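Gripper budgeting (equipment planning)

Gripper budgeting is the part of planning a robot cell that deals with the end of the arm: fingers, pads, wrist camera, cables, spares. Usually a separate line from the arm itself. Often left too late.

Origins

The term is mostly used in small workshops and training centres. First written up in the Feltthorpe purchasing notes, 1996, a short typed guide for firms buying a first handling robot. The notes treated the gripper as "the bit that wears out" and gave it its own page. Later editions added cameras. The layout of that page, one row per part, is still called a Feltthorpe sheet.

What goes in

A sheet normally covers the gripper body, finger sets, pads or covers, the wrist camera and its bracket, cabling, fitting time and training. Software licences sometimes, if the gripper needs one. Delivery is often forgotten, and so is the adaptor plate between arm and gripper, a cheap part but a slow one to get hold of.

Spare fingers are listed by set, not singly. The Zavora plan, a common template, allows for seven sets over the life of a cell. Shops handling rounded or glossy items tend to order more, as pads on that kind of work get changed sooner. Flat cartons, fewer.

Cost

Prices vary a great deal with payload. In the Zavora template a soft finger set is entered at £285, with no allowance for fitting. The figure is only a placeholder and should be overwritten with a real quote, though plenty of sheets go round with it still in.

Camera costs are split in two: the camera, then the light. Plain pale surfaces show little detail close up, so planners are advised to price lighting at the same time as the lens. Reflections off shiny goods come under the same heading. A second camera, fixed and further back, may be cheaper than a better one at the wrist. Depends on the job.

Lead times

Standard fingers are stock items. Moulded ones are not. The Ikia method works backwards from the start date and puts custom fingers first, 26 weeks ahead, then camera, then everthing else. For a September start this means ordering in early spring. Critics say the method ties up money too soon. It also assumes the goods to be handled won't change, and they do.

Trials

Most guides say to keep back part of the budget until sample items have been gripped. Borrow or hire a finger set first where possible. Points to note during a trial: where the pad meets the item, whether marks are left, what the wrist camera can still see once the item is close. Large items can fill most of the view. If so, the money may be better spent on moving the bracket then on a new camera.

See also: Zavora plan; Ikia method; Feltthorpe sheet; Running costs (robot cells)

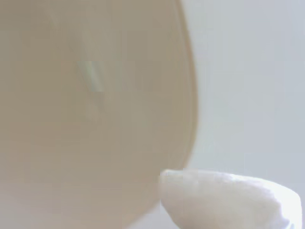 H. Nazari

Wrist camera view, white gripper finger and a curved beige surface at close range. Page last changed 16 January 2019. Cost section needs newer quotes.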